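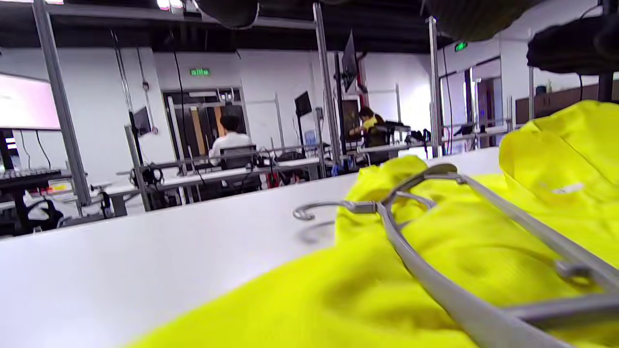

Wumwood Opens Garment Handling Program to Outside Partners

Barnden, 28/01/2021 - Wumwood today opened its garment handling program to laundries, clothing warehouses and research groups. The program teaches robot arms to put clothes on hangers by having people show them how.

Operators work at a table with a hand-held gripper tool that has a camera on it. They pick up the hanger, work it into the garment and lift the two together. The recordings are then used to train Namari, the company's control software. Tasks that are hard to show by hand are done by remote control at a separate station.

The first set holds 1454 demonstrations, covering 206 garments. It was recorded by 21 operators, most of them with no background in robotics. New operators practice for 2 hours before their work is recorded.

Soft fabric changes shape every time it is put down, and writing fixed motions for it has been slow work. Wumwood moved to demonstrations last July.

Pawlak, a commercial laundry company, will be the first partner. It will send work shirts and safety wear to the Barnden site and test Namari on one hanging line.

Partner applications are open now. Forms and a sample of the recordings are available from the Wumwood press office on request.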